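1/ right, bus thread. The 231 from Namcombe to Lenby is being cut to 2 a day and I am cross

2/ was 8 a day when I moved here. Then five. Then "under review", and we all know what that means

3/ went to the drop-in on 30 September 2021, hall was packed. Man from the operator kept saying "demand led". Demand for what?? You can't demand a bus that doesnt come

4/ new times: 7.10 out, 5.40 back. So a dentist appointment is now a whole day in Lenby. Bring a book — bring two

5/ shopping as well. Last bus home goes before most people finish work. Taxi is up to £17 each way, so there goes the food money

6/ coke and vanilla shortbread, fuel for writing to the council 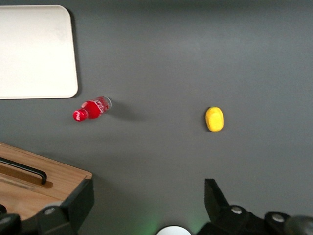
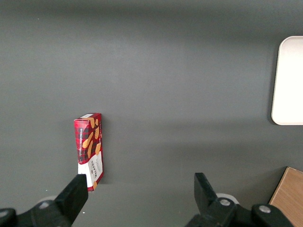 7/ Zoriana Yatsenko replied that the college kids have it worst, lectures start at nine but some days don't finish till gone six, and her lad has already missed the last one home twice under the trial timetable. She wants the evening bus saved first, never mind the midday ones

8/ and fair enough, I'd been going on about middays. Have put evenings at the top of my letter now

9/ consultation form is on the council site, under Transport, then "local servces" (their typo not mine for once). Paper copies in Lenby library

10/ put your actual journeys in. Where, what time, how often. They said moaning in general gets filed as "comment"

11/ off to catch the 5.40 — while there is one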